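Lurkeslow canteen moves to tray meals

Hument Catering changed the snack counter at its Lurkeslow site to set trays on 7/1/26. A light order is now a sandwich and a small lidded cup on one beige tray - drinks are added from the tiered rack.

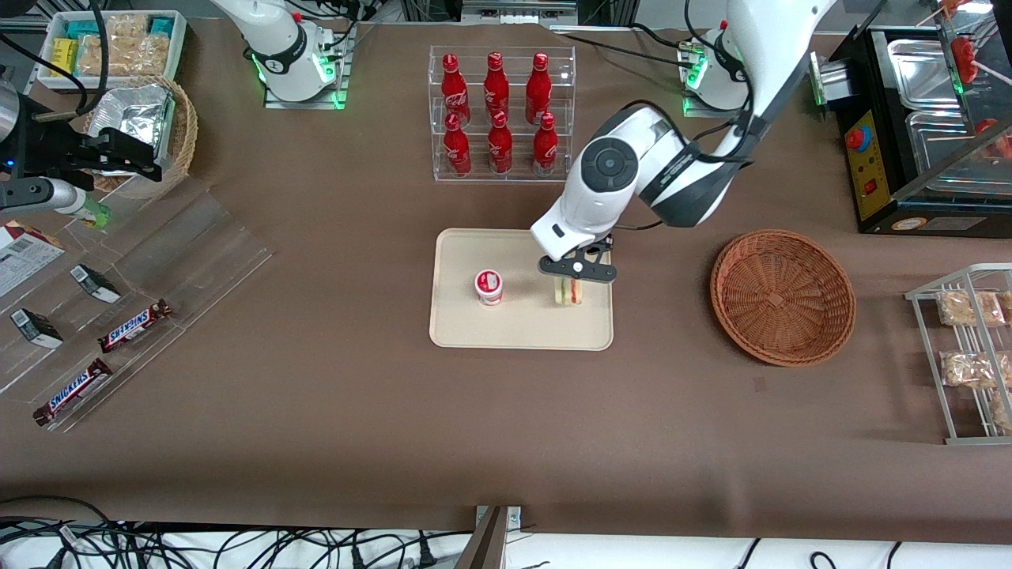
Bagged baked goods stay on the wire rack, and the food warmer keeps its present hours. The counter serves 390 meals a day. Tray colour will be reviewed in July.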